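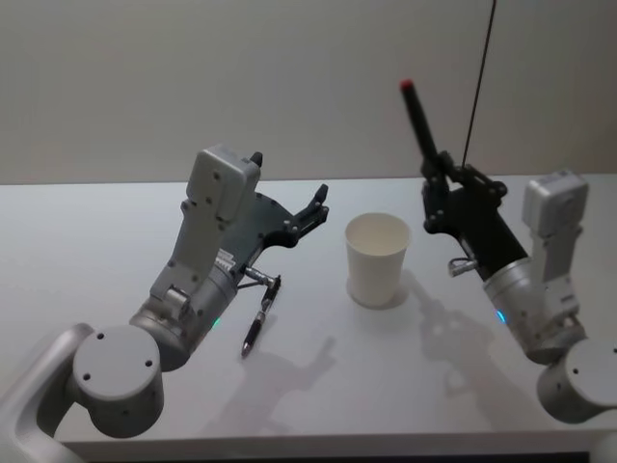 Section 4. Setting the cup and preparing the table

Read this section before each session in which a paper cup is placed on the table. The steps apply to the Sondora tabletop in white and to the smaller Merura top. Allow 15 minutes the first time. After that the job is much shorter.

4.1 What you need

One paper cup, plain white, flat-bottomed
One soft cloth
Mild dish soap and warm water
Low-tack marking tape (supplied in the Skutov accessory bag)
A ruler or tape measure
A pen with black ink for the tape labels

Note: Use cups from one sleeve for the whole session. Cups from different makers vary in height and in the thickness of the rolled rim, and a cup that is slightly taller will not match the marks you make in step 4.4.

4.2 Clearing and cleaning the top

1. Take everything that can be lifted off the tabletop and set it aside, including spare cups and the cloth wrapper.

2. Dampen the cloth with soapy water and wring it out well. Wipe from the back edge toward the front in straight, overlapping strokes.

3. Wipe again with clean water, then dry the surface with the other side of the cloth.

4. Look across the top from a low angle with the room light on. Dried drops of juice or coffee show up as dull spots. Wipe these a second time.

Caution: Do not use scouring powder, steel wool, or bleach on the white top. Scratches hold dirt and cannot be polished out.

Note: Ink marks should be treated the same day. Dab with a little rubbing alcohol on a cotton ball, then rinse. Ink left over a weekend may leave a gray shadow.

4.3 Choosing and checking the cup

1. Pull one cup from the sleeve by its base. Pulling by the rim can bend the roll.

2. Hold it up to the light and check the side seam. Discard the cup if the seam has lifted.

3. Set the cup on the table and press lightly on the rim with one finger. It should not rock. If it does, turn the cup over and look for a fold in the bottom disk.

4. Leave the cup empty unless your task sheet asks for a fill. For filled cups, see 4.5.

A cup may be reused as long as the wall springs back after a light squeeze. Once there is a crease in the wall, replace it — a creased cup leans, and the lean gets worse with handling. Plan on using about 20 cups in a full day.

4.4 Placing the cup

1. Measure the width of the tabletop and put a short piece of tape at the midpoint of the front edge.

2. Do the same at the midpoint of the left and right edges.

3. Sight along the marks, or lay a string between them, to find the center. Stand the cup upright over this point.

4. Turn the cup until its seam faces the back wall.

5. Place four small tabs of tape around the base. Leave a narrow gap between the tabs and the cup so that it can be lifted straight up and put back without catching.

6. Write the session letter on the front tab. Cap or retract the pen when you finish.

Caution: Write on the tape before sticking it down if you are not used to the surface. A pen tip that slips off the tab will mark the top.

Note: The Morris overlay sheet has the center point printed on it. If you have the sheet, skip steps 1 to 3 and go directly to step 4.

4.5 Filled cups

1. Put a folded paper towel under the cup while filling.

2. Pour slowly and stop well below the rim. Two-thirds full is the most we recommend.

3. Remove the paper towel, dry the base of the cup, and set it on the mark.

Use cool water only. Hot drinks soften the wall and can leave a ring on the tabletop. Do not let a filled cup stand overnight.

4.6 Background and light

The wall behind the table should be plain and free of posters, hooks, and notes. An off-white matte paint works well with the white top. If the cup is hard to pick out against the table and wall, move the lamp to one side so that the cup throws a soft shadow. Avoid direct sun, which moves during the session.

4.7 At the end of the session

1. Empty the cup if it was filled, and throw it away or stack it with the others to be reused.

2. Peel the tape back slowly at a flat angle. Tape left in place for more than 17 days becomes difficult to remove.

3. Rub off any residue with a damp cloth. Wipe the whole top once more and let it dry uncovered.

4. Close the open sleeve of cups with a clip and store it on its side in a dry cupboard.

To order more tape or a replacement overlay, see Section 19.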